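In Defense of the Ugly First One

I have a shelf in my craft room that guests always ask about, and it's the one with the worst stuff on it. There's a papier-mâché bowl that leans like it's had a long night. There's a felted owl with one eye noticeably higher than the other. There's a block-printed tea towel where the lemons look like potatoes. I love that shelf so much! Every single thing on it was the first one of its kind I ever made, and I think every crafter should keep a shelf just like it.

I got the idea from Beryl Crabtree, who taught the evening bookbinding class I took years ago in Nallon. Beryl kept her first book on the front desk, a fat little thing with glue squeezed out along the spine and pages that wouldn't lie flat for love or money. She passed it around before we'd even picked up a needle. By the end of the night the whole room was sewing away happily (and badly), me included.

We look at so much beautiful work now. I can scroll through a hundred perfect wreaths before my coffee is ready, and I enjoy every one of them, but very few people post the wreath that came before. So when a beginner's first try falls apart, they figure they don't have the knack, and the hot glue gun goes in a drawer. That makes me a little crazy! My neighbor Clive Sowerby bought a full set of lino cutting tools, made one crooked fish, and gave the tools away 2 days later. It was a wonderful fish. I would have hung it in my kitchen.
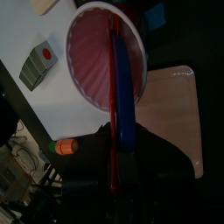

My own weak spot has always been painted tableware, and I've kept at it longer than anything else on the shelf. I like strong color and I like it in the middle, with a plain border to give your eye somewhere to rest. A white rim around a dark red center is about as good as a plate gets in my book, especially when there are soft ridges fanning out toward the edge, and red with a glossy blue next to it makes me want to drop everything and paint. My first attempt at that kind of red came out the color of canned salmon. I'd thinned the paint too much and then panicked and added brown. It's on the shelf, second from the left, and I use it to hold paper clips.

What I learned from the salmon plate I could never have picked up from a tutorial. I learned how fast my hand moves when I'm nervous, which is way too fast. I learned that a thin coat looks hopeless right up until the third one. When I sat down to do it over, I pulled the old plate out and set it next to the new one, and there was my whole lesson plan, paper clips and all.

Some people disagree with me, and I get it. My friend Natalie Haslam makes gorgeous quilted bags and throws out anything she isn't proud of, because she says the bad ones stare at her. Fair enough, she has a small apartment. But she also can't tell you how far she's come, and I can, because I was there and I remember the bag with the zipper sewn in upside down. I'd have given that bag a place of honor!

So if you're starting something new this December, and lots of us do when the evenings get long, please make the first one knowing you're going to keep it. Write the month on the bottom in pencil. Don't fix it later, even when you know how. Put it somewhere you'll walk past. And if you've still got yours from years ago, stuffed in a box in the garage, go dig it out this weekend and dust it off. I'd love to see it, the lumpier the better.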